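Chapter 7
Paying by the Piece

In a piece-rate system, a worker is paid for each finished unit. In a time-rate system, the pay is for hours on the job. Most workplaces mix the two – a base wage plus a bonus above a set output. At the Laxdal glove works in Isbridge, the bonus began at 446 pairs a week.
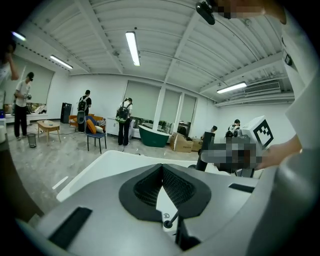

Consuelo Peñalver told a wage hearing in July that the bonus line had moved twice in one year, and that "each time we got faster, the number went up to 455 or wherever we had gotten to." Economists call this the ratchet effect. Workers who expect it hold back.

Section 7.1 sets out the basic model. Section 7.2 adds quality, which piece rates tend to neglect.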